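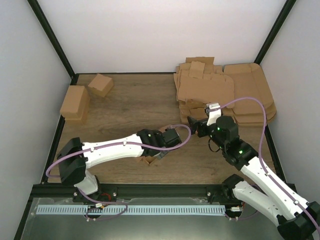
Figure 7.1 Two assembled boxes on the left, flattened blanks waiting on the right.

Chapter 7
The Box Before the Box

Last updated in May

A cardboard box spends most of its working life being air. Until someone folds it, though, it is a flat sheet with tabs sticking out, and it will slide off any shelf you own. Packing textbooks tend to skip this stage. They begin with a finished box and a cheerful person putting a vase in it.

We begin with the blank. A blank is a sheet of board that has been die-cut and creased so it can be folded into one particular box and, with a little effort, several wrong ones. Seraina Kaufmann, who ran the packing room at Jemorano when I started there, gave every new hire a stack of 200 and went to lunch. Mine took me until the end of the shift. Over 7 of them had been folded inside out – I had stopped checking by then, and she had not.

Look again at the pile in Figure 7.1. The tabs and flaps point in different directions, and the heap is higher at one end than the other. Each blank pulled from a pile like that has to be turned the right way round before the first crease is bent. In the exercise at the end of this chapter you will time the turning and the folding separately. Most students are annoyed by the result.

Three questions will keep us busy:

Which crease should be bent first, and what happens to the corner if you choose another?

How should blanks be stacked so that the top one comes away without bringing a friend?

Where do the finished boxes go? They take up far more room than the blanks did, a fact that surprises every packing room in its first week.

Section 7.1 starts with the creases. Have a blank beside you as you read, and a second one for when you tear the first.

3,765 views · 220 shares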